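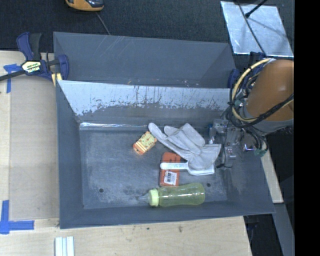 Jul 3, 2020 – bin picking, Dernbridge cell

Target for this round is 1,000 labelled grasp attempts. We have 353. At lunch we had 208, so the afternoon was the good half, mostly on account of Vasilis finding the loose connector I'd spent the morning blaming on software.

Object set is still Marites's "nothing square" list, which has a box in it. I raised this. She says the box is the control. Fine.

Notes by object, for whoever labels tonight:

- **Glove.** Worst of the lot, therefore the most useful. It never lands the same way twice and the planner goes for the cuff or a finger more or less on whim. Log which part under `contact`, don't just put "glove".
- **Brush.** OK by itself. When it's under the glove, or on top of the orange-red package, mark `overlap` = yes even if the grasp is clean. Pichit skipped these in February and we trained a model that believed everything in life lies flat.
- **Baby bottle.** Depth is rubbish on the translucent body. Planner reckons the bottle is partly below the floor of the bin. Collar picks are better. Keep every failure, please – no tidying.
- **Orange-red package.** Barcode keeps getting proposed as an edge. Manuela wants to mask it out, I want to leave it in and let the thing learn some humility. Unresolved.

Reset procedure: tip everything out, shake, pour back in. Do NOT place things by hand. I know it looks nicer. Four of this morning's resets were suspiciously well spaced and I've tagged them `arranged` so we can drop them later.

Check both clamps before each block. If a bin shifts, the calibration goes with it and the arm won't mention it. Same for the blue tape: leave it where it is, whatever colour scheme you were hoping for.

To do:
- ask Nattawut whether Plesora can take the depth files uncompressed
- second glove, different colour
- rerun the wall-collision check, lower speed
- find the good marker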